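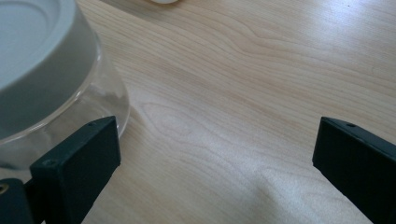

I'm looking for people who'll come sit at a table with us in March and put things away. It's paid, it's pleasant, and you don't need to know a thing about kitchens!

We're Kilon, and we spend our days on food storage: glass containers, lids, trays, the stuff that piles up next to everybody's sink. What I want to find out is how people match lids to containers when they're chatting or in a hurry (my own system is to dig until something fits). So you'll get a light wood tabletop, a mix of containers and trays, and a simple job like packing leftovers or clearing up after lunch. I'll be across the room taking notes and trying hard not to help.

Each session runs 69 minutes, with coffee before and a sandwich after. You'd come in for one session only, in groups of 6, at our Tikwood workroom, 1865 Hou Road, Room 205. There's parking in back and the building has an elevator.

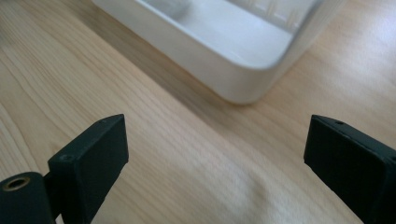 Kilon Home Storage Team, Tikwood

Who should sign up? Anyone 18 or older who puts away dishes or food at home at least a few times a week. Left-handed people, please, please write to me, I never get enough of you. Sore hands or a weak grip are welcome too, just tell me so I can set up a comfortable chair and give you extra time. If you've worked for a housewares company in the past year, I can't take you this round, sorry.

The trays tend to get strong opinions. Some people put flatware in them, some people drain cups on them, and one woman last fall wanted to grow radishes. I want all of it!

Pay is a $205 gift card for Pallell, the grocery store downstairs, handed to you before you leave.

To sign up, send me a short note through the contact form with your age, which hand you use most, and whether mornings or evenings are better. Mention any food allergies so I can sort out the sandwiches.

Posted February 6, 2025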